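Ticket 1682 – Grovley online store
Subject: Television listed at zero price, order canceled
Opened by: Ayana Araya

The customer reports that a Cusura television showed a price of 0 at checkout in February. The order was accepted and then canceled after three hours.

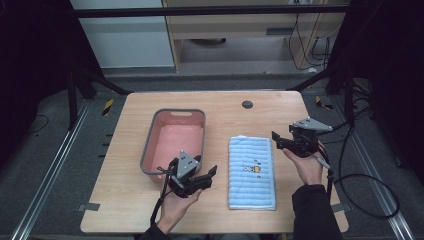
Support confirmed that the price feed from Sastbridge sent an empty field for item 1027. The listing has been withdrawn – the correct price will be restored after review.

Status: Pending, pricing team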